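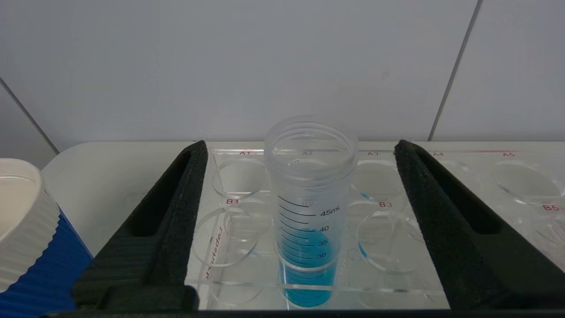 티칭점 밀림

티칭점 밀림은 로봇팔에 가르쳐 둔 위치(티칭점)와 팔이 실제로 가 있는 위치가 조금씩 어긋나는 고장을 말해요. 현장에서는 그냥 "밀렸다"고 하고, 저희 쪽에서는 "점이 샌다"고도 합니다. 정식 용어로는 위치 반복 오차니 좌표계 편차니 여러 말이 있는데, 따지고 들어가면 서로 조금씩 다른 뜻이에요. 이 항목에서는 시험관이나 원심분리관, 비커 같은 실험 용기를 옮기고 따르는 로봇에서 생기는 밀림을 주로 다룹니다. 제가 겪어 본 게 그쪽이라서요! 용접이나 도장 로봇 쪽은 사정이 많이 다르니 따로 찾아보시는 편이 좋아요.

왜 하필 액체 작업에서 골치인가

상자를 옮기는 로봇은 몇 밀리미터쯤 틀어져도 티가 잘 안 나요. 그런데 좁은 구멍에 관을 꽂거나 관 입구를 비커 위에 맞춰 기울이는 작업은 여유가 거의 없습니다. 밀린 줄도 모르고 계속 돌리다 보면 관 밑동이 랙 구멍 테두리를 긁고, 그러다 튕기고, 결국 쏟아요. 색소 물이면 닦으면 끝이지만 산이나 유기용매를 쓰는 곳이라면 이건 그냥 안전사고입니다.

게다가 투명한 물건이 많다는 것도 문제예요. 투명한 랙에 투명한 관을 꽂아 놓으면 카메라가 테두리를 잘못 읽는 일이 꽤 있거든요. 아크릴 판이 겹쳐 있으면 구멍 하나가 동그라미 여러 개로 보이는데, 소프트웨어가 그중 엉뚱한 동그라미를 고르면 팔은 멀쩡한데 목표가 밀린 셈이 됩니다. 저는 이걸 "가짜 밀림"이라고 불러요. 겉으로는 진짜와 거의 구분이 안 돼서 처음 보는 분은 십중팔구 기계부터 뜯습니다 (저도 뜯었어요).

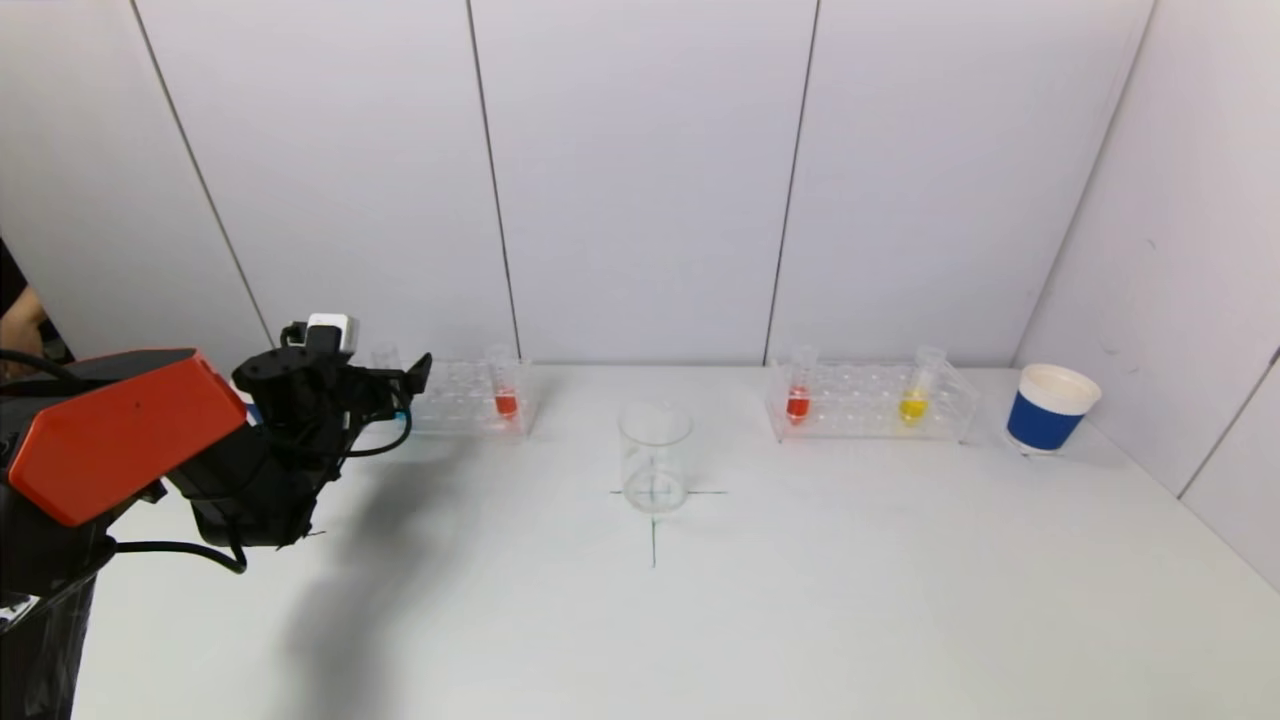

원인

제일 흔한 건 받침이에요. 볼트가 풀렸거나, 테이블이 누가 기댄 바람에 조금 움직였거나. 팔은 자기 받침을 기준으로 움직이니까 받침이 틀어지면 모든 점이 한꺼번에 같은 쪽으로 밀려요. 반대로 어떤 점은 맞고 어떤 점만 틀리다면 관절 쪽이나 도구 좌표를 의심해야 합니다.

다음은 손가락입니다. 말랑한 표면의 손가락은 관을 잘 잡아 주는 대신 눌리고 닳아요. 양쪽이 똑같이 닳으면 그나마 다행인데 한쪽만 닳으면 관이 비스듬히 물립니다. 손가락을 갈아 끼운 직후도 위험해요. Hestusov 손가락을 쓰던 시절에 새것으로 바꾸고 도구 좌표를 안 고친 적이 있는데, 첫 관부터 랙을 들이받았습니다.

케이블도 빼놓을 수 없어요. 손목을 따라 늘어진 케이블이 특정 자세에서 팽팽해지면 손목에 힘이 걸리고, 힘이 약한 소형 팔은 그만큼 덜 돌아갑니다. 센서나 카메라를 나중에 덧단 팔에서 특히 많아요. 무게 설정까지 예전 값 그대로 두면 팔이 살짝 처지기까지 하고요.

그리고 사람! 랙을 옆으로 밀어 놓고 닦은 다음 "대충 원래 자리"에 돌려놓는 사람이 꼭 있습니다. 엄밀히는 로봇 고장이 아니지만 고장 신고의 상당수가 이거예요.

Proltitz 작업대 사례

제가 이 항목을 쓰게 된 계기예요. 2019년 2월 23일, Proltitz 작업실에서 색소 물을 관에서 비커로 따르는 연속 동작을 돌리다가 11번째 반복에서 관이 비커 벽을 쳤습니다. 비커가 넘어지면서 물이 테이블 끝까지 흘렀고, 팔은 아무 일 없다는 듯이 다음 동작으로 넘어갔어요. 충돌 감지는 켜져 있었는데 감도가 너무 낮게 잡혀 있었습니다. 제어 프로그램은 Sollow였고, 로그에는 경고 한 줄 없었어요.

같이 있던 Ghislain Dhillon이 정지 버튼을 눌러서 멈췄는데, 나중에 들으니 버튼까지 손이 닿으려고 의자에서 일어나야 했다고 하더라고요. 저는 이 부분이 쏟아진 물보다 훨씬 찜찜했습니다. 그 뒤로 정지 버튼은 앉은 자리에서 손이 닿는 곳으로 옮겼어요.

원인을 찾는 데는 3일이 걸렸습니다. 처음엔 다들 카메라를 의심했고 저는 손가락을 의심했는데, 둘 다 틀렸어요. Fanni Somogyi가 받침 볼트에 펜으로 선을 그어 두고 같은 동작을 28번 돌려 봤더니 선이 어긋나 있었습니다. 볼트 하나가 조금씩 풀리고 있었던 거예요. 팔이 멀리 뻗을수록 오차가 커지니까 가까운 랙에서는 멀쩡하고 비커 쪽에서만 틀어졌던 거고요. 앞에서 "받침이 틀어지면 같은 쪽으로 밀린다"고 썼지만, 받침이 이렇게 기울거나 돌아가는 경우에는 거리마다 밀리는 양이 달라집니다. 저희가 헤맨 이유도 그거였어요.

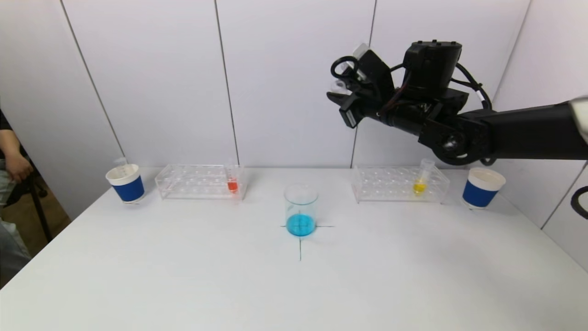
십자 표시 위에 놓인 비커와 양옆의 투명 시험관 랙

확인하는 법

돈이 안 드는 방법부터 적을게요. 테이블에 십자 표시를 그려 두고 빈 손끝을 그 위로 내려 봅니다. 가로선과 세로선 어느 쪽으로 벗어났는지 바로 보이니까 방향까지 알 수 있어요. 표시는 비커 자리 말고 랙 근처에도 하나 더 두시길 권합니다. 두 곳이 똑같이 벗어나면 받침이 통째로 옮겨 갔을 가능성이 크고, 다르게 벗어나면 기울었거나 관절 문제일 수 있어요.

손목 카메라가 있다면 관을 잡기 직전 화면을 저장해 두고 비교하는 것도 좋습니다. 저는 관의 눈금이 화면 어디쯤 오는지를 기준으로 삼아요. 다만 카메라 자체가 틀어졌을 수도 있으니 이것만 믿으면 안 됩니다. 손가락이 화면에서 늘 보던 자리에 있는지 먼저 보세요. 손가락 자리가 바뀌어 있으면 카메라 고정부부터 조이고 다시 찍어야 해요.

빈 관으로 돌려 보는 것도 빼먹지 마세요. 귀찮아서 바로 액체를 넣고 싶은 마음은 저도 너무 잘 아는데, 5분이면 되는 일이거든요. 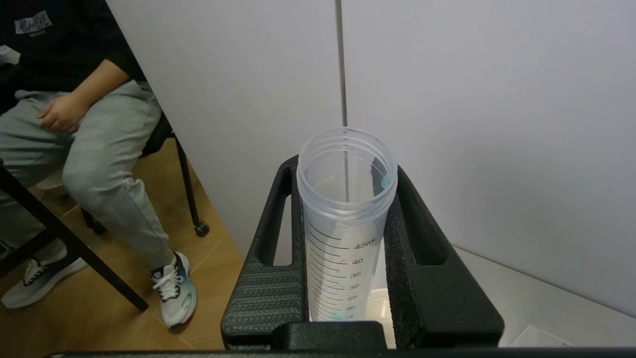 빈 관 시험을 할 때는 잡고, 들고, 기울이고, 다시 꽂는 데까지 한 바퀴를 다 돌려야 해요. 잡는 것만 보고 통과시키면 꽂을 때 사고가 납니다. 잡을 때는 손가락이 관을 가운데로 모아 주기 때문에 조금 밀려도 어찌어찌 잡히거든요. 꽂을 때는 그런 도움이 없어요. 속도는 평소보다 낮추고, 꽂기 직전에 한 번 멈추게 해 두면 눈으로 확인하기도 편합니다.

안전

소형 팔이라고 우습게 보는 분들이 많은데, 밀린 팔은 예상한 길로 안 갑니다. 옆에 앉아 지켜볼 때는 팔이 다 뻗었을 때의 거리보다 조금 더 떨어져 앉으세요. 움직이는 중에 넘어지는 용기를 손으로 잡으려고 하면 절대 안 돼요. 반사적으로 손이 나가는 게 제일 무섭습니다. 먼저 멈추고, 멈춘 걸 확인하고, 그다음에 닦으세요.

쏟은 뒤에는 케이블 연결부와 받침 둘레를 꼭 살펴야 합니다. 테이블만 훔치고 다시 켰다가 연결부에 액체가 들어간 사례를 Kumarasinghe 쪽 사람에게서 들은 적이 있어요. 랙 구멍 테두리에 남은 액체도 닦아 두는 게 좋은데, 다음에 긁혔을 때 새 흔적인지 옛날 흔적인지 헷갈리기 때문이에요.

비슷하지만 다른 것

미끄럼 파지: 잡은 다음에 관이 손가락 사이에서 흘러내리는 현상. 위치는 맞는데 높이만 틀어져 보입니다.
처짐: 무게 설정 오류 등으로 팔 끝이 내려가는 현상. 밀림의 원인이 되기도 해요.
가짜 밀림: 위에 쓴 대로 인식 쪽 문제인데, 제가 붙인 이름이라 다른 데서는 안 통할 수 있습니다.

볼트 조임 주기는 아직 저도 정답을 몰라요. 저희는 5월부터 작업 시작 전에 볼트에 그은 선을 눈으로 보고, 어긋나 있으면 조인 다음 십자 표시에서 다시 맞춥니다.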